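Fruit and veg in one bowl, what goes in and what stays out?
Posted October 16, 2021 by Nadiia Vakulenko

Quick one before I run to pick up the kids. Trying to sort out how we keep produce on the table. No pantry at our new place, tiny fridge, so most of it sits out. I've got one blue bowl, a Lavdale, not huge. Usual shop is apples, a mango if they're on special, limes, a pepper or two, corn when it's decent.

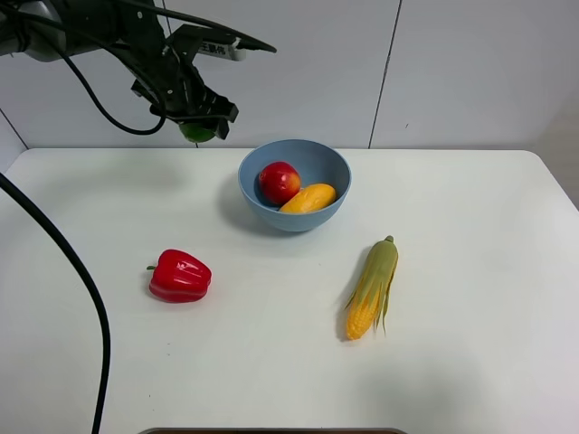
Apple and mango in the bowl, pepper and corn still on the table.

Mango goes soft way too fast. Last week's limes went hard as golf balls. Is it the bowl? Should the apple be somewhere else? And does corn go in the fridge with the husk on or off, my mum and my mother-in-law do not agree.

Paid nearly 20 dollars for that lot so would like to eat it, not bin it.

lemetti_kitchen
Apple is your problem. Apples give off ethylene, it's a gas, ripens whatever is sitting next to them. Mango beside an apple in a deep bowl = mush. Great if the mango's rock hard and you want it tomorrow. Otherwise split them up.

What I do:
Apples in the fridge, bottom drawer, loose. Last for weeks.
Mango out on the bench till it gives a bit when you press near the stem, then fridge.
Limes in the fridge in a zip bag or a jar with a lid. They dry out sitting in open air, thats your golf balls. 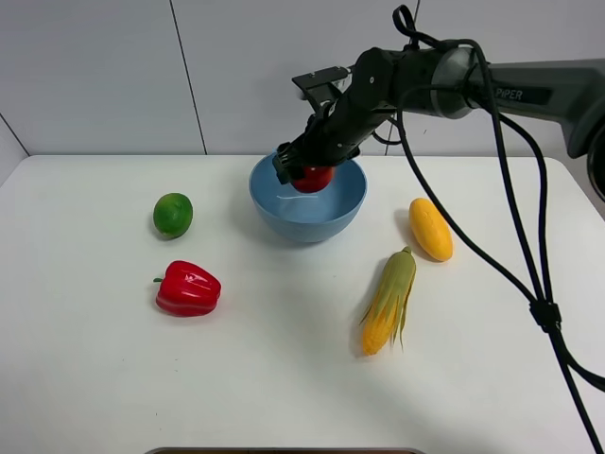
Tomatoes are the exeption, leave them out, stem side down if the stem's gone. They go floury in the cold. If one's fully ripe and you can't get to it, fridge for a day or two is fine, just let it come back to room temp before you slice it.

Don't wash anything before it goes away. Wash when you use it.

Khosravi
Bowl is fine, just don't stack it. Heavy stuff on the bottom and check underneath, one bruised one takes the rest with it.

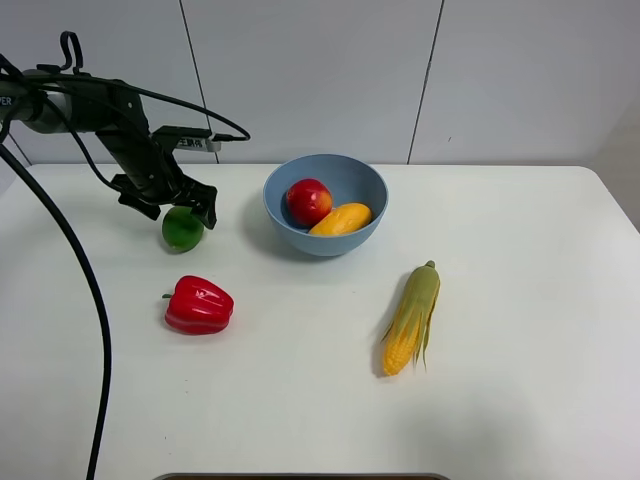
Peppers, fridge, dry. Not in a sealed bag, they sweat and go slimy at the stem end. A paper towel in the drawer helps. Cut pepper goes in a container, maybe 2 days and then it's soup.

Corn: husk ON, fridge, eat it as soon as you can. If it's already husked wrap it tight. We cut the kernels off and freeze them flat, 200 grams to a bag, good right through to February.

nalau22
just buy less more often? works for us

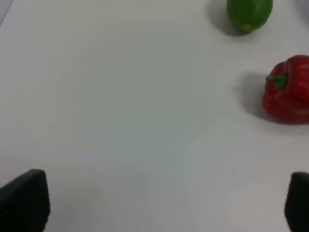
also keep the table out of direct sun, ours was by the window and everything cooked. moved it over, problem solved mostly

Comments

Nadiia Vakulenko: Thanks all. Apples to the fridge tonight. Husk on, so my mum wins, she'll be unbearable.

lemetti_kitchen: Good call. Forgot to say keep the apples away from any leafy greens in there too, lettuce gets brown spots.

Khosravi: what about avocados, nobody ever agrees on avocados

nalau22: out till soft then fridge. same as the mango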